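Große Küche, kleines Maß

Die Spielküche gehört seit Generationen zum festen Bestand des Kinderzimmers. Die Zeitschrift der Stiftung Terik widmet dem Möbel in dieser Ausgabe einen Schwerpunkt, der an die Studienausstellung vom Mai anschließt. Gezeigt wurden dort 16 Küchen aus privatem und öffentlichem Besitz.

Auffällig ist die Zurückhaltung in der Gestaltung neuerer Modelle. Helles Holz und weiße Flächen haben die kräftigen Farben früherer Jahre vielerorts abgelöst. »Eltern stellen die Küche heute ins Wohnzimmer und wünschen, dass sie sich dort einfügt«, erklärt Antigoni Tzavaras, die den Schwerpunkt wissenschaftlich betreut hat. Geblieben ist die Nähe zum Vorbild: Über dem Kochfeld hängt die Abzugshaube, daneben liegt das Spülbecken mit dem Wasserhahn.

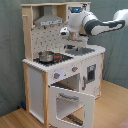
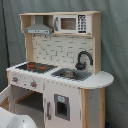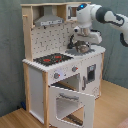 Spielküche aus hellem Holz mit weißen Flächen und grauer Abzugshaube.

Für die pädagogische Beurteilung ist die Anordnung der Arbeitsplätze von Bedeutung. Liegen Kochen und Spülen nebeneinander, können zwei Kinder gleichzeitig tätig sein und müssen sich über den Ablauf verständigen. Savvas Petridis, Leiter der Kindertagesstätte Unel, empfiehlt, das Zubehör knapp zu halten. In seiner Einrichtung stehen je Küche 15 Teile zur Verfügung, der Bestand wird alle 6 Wochen gewechselt. Ein Topf werde dabei im Laufe eines Vormittags zur Schüssel, zur Trommel oder zum Hut, was ausdrücklich erwünscht sei.

Auch die Höhe der Arbeitsfläche verdient Beachtung. Die Werkstatt Irlow fertigt ihre Küchen deshalb mit verstellbaren Füßen. Die Gesamthöhe beträgt dort etwa 100 Zentimeter; für jüngere Kinder wird eine niedrigere Ausführung angeboten.

Der vollständige Katalog zur Ausstellung, herausgegeben von Bernadette Esposito, kann über die Geschäftsstelle der Stiftung bezogen werden. Bestellungen werden bis zum 24. Dezember 2018 entgegengenommen.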